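About Fotley

Fotley supplies takeaway packaging to cafes, bakeries and canteens. The company was set up by Vitória Figueiredo after several years purchasing for a catering group, and it still buys and sells on the terms she used there: fixed carton quantities, published prices and no minimum annual spend.

The current catalogue lists 102 lines in four groups: cups, lids, carriers and food containers. Lids are classified by rim diameter and not by cup volume, as two cups of the same volume may take different lids. Check the rim code printed on the carton label before ordering.

Stock is held at our Paiva warehouse. Orders received before noon are picked the same day, and metropolitan deliveries normally arrive within 24 hours. Regional freight is booked through Memer, and tracking numbers are sent by email once the consignment has been labelled.

Fotley employs 65 people across warehousing, sales and quality control. Incoming batches are sampled for rim fit, leakage and stacking strength. A batch that fails on any measure is held and returned to the manufacturer at its cost.

Customers with more than one site can use Indent, our ordering system, to set a separate product list and spending limit for each location. Indent was updated in March to accept standing orders.

Trade account applications are processed in 2 business days. Printed catalogues are available on request.
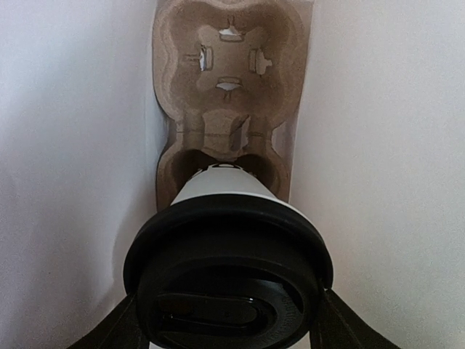
Hot cup with black lid and moulded-pulp carrier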